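Dandeck Bench Set: Operating Rules and Data Card

Maintained by the Orkex Cell Standards Group. Applies to release 5 and to all recordings made after May.

Scope

The Dandeck Bench Set is a collection of two-arm tabletop recordings made in enclosed cells at the Bollthorpe site. The release contains 470 episodes. This document sets out the conditions under which an episode may be recorded, accepted and distributed. Operators at partner sites are expected to follow the same rules. Local exceptions must be recorded in the cell log and listed in the release notes.

Enclosure and background

Wall panels carry a high-contrast printed pattern. Panels may not be swapped, turned or partly covered during a session. If a panel is damaged, the session ends and the cell is assigned a new background code. Fixed cameras are checked against the stored reference view at the start of each session.

Cables and conduit

Conduit on the upper arm links is to be fastened with ties and must leave enough slack for full travel of the wrist. Exposed wiring near the front rail is inspected at every change of operator. Findings are entered under "wiring" in the cell log, including findings that require no repair.

Two-arm approach

Both grippers may enter the shared central zone at the same time only in tasks marked "joint" in the task sheet. Closing speed in this zone is limited to 200 mm per second for each arm. The operator keeps one hand free for the stop control whenever the grippers face each other at close range. Small scraps left on the tabletop by a task remain in place until the episode has been closed, and are then cleared before the next one begins. 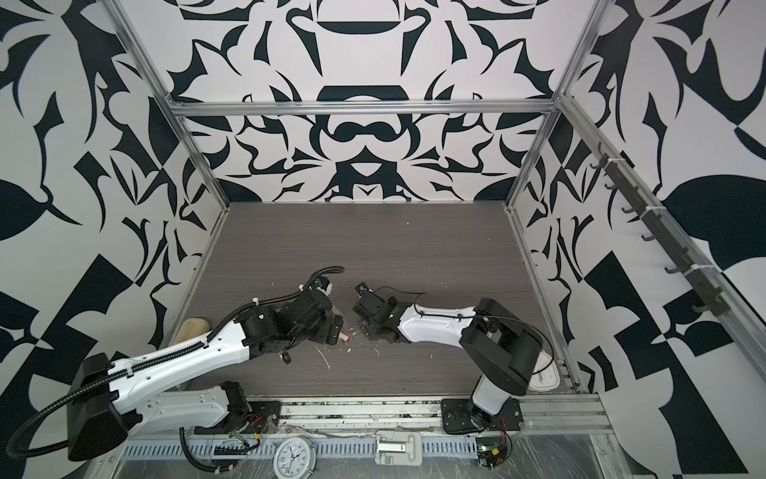
Objects outside the task

Any item within camera view that is not named in the task sheet is entered in the "extras" field. This includes containers, clocks, circuit boards, loose hardware and protective film on the rails. Extras do not disqualify an episode. An episode with an incomplete extras field is returned to the operator for correction.

Acceptance

Each episode is reviewed by a person who did not record it. Episodes with contact between the two arms are kept and labeled "contact". They are excluded from the default training split. Episodes shorter than 8 seconds are removed.

Known limits

Lighting differs between cells and has not been corrected. Object names follow the Ahmadpour word list, which does not cover fragments or packing scraps; these are labeled "debris" regardless of material.

Changes

Release 5 adds the extras field and the rule on closing speed. Earlier episodes were relabeled where the video allowed it.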